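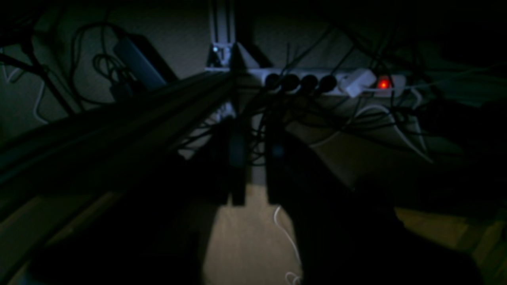 Four black plugs and a white adapter in the power strip under the desk, seen from the wrist camera.

Tovness has begun a side-by-side trial of two wrist cameras for its parallel-jaw gripper, with low light under desks and benches as the main test condition. The work started in November and is led by Yolanda Calloway, with Tharun Naidu handling the controller software.

The cameras come from Romari and Trikach. Each is fitted to the same arm in turn and driven through 20 approach poses toward a power strip, with the fingers held parallel. Exposure is locked for the first half of the poses and left on automatic for the rest.

Dark cables are the hard part. In weak light they merge with the fingers and with one another, and a lit red switch can pull automatic exposure down far enough to lose the plugs next to it. The team is logging how often each camera's depth estimate drops out near the switch, and how long it takes to recover.

The set will run to 2,000 images per camera. Naidu said the Romari unit gives cleaner edges on black plugs at close range, while the Trikach unit holds a steadier frame rate - a difference of 7 frames per second at the longest exposure setting.

A second round will repeat the poses with narrower fingers, which block less of the view. Calloway expects to choose a camera after that round. No decision has been made on adding a lamp at the wrist.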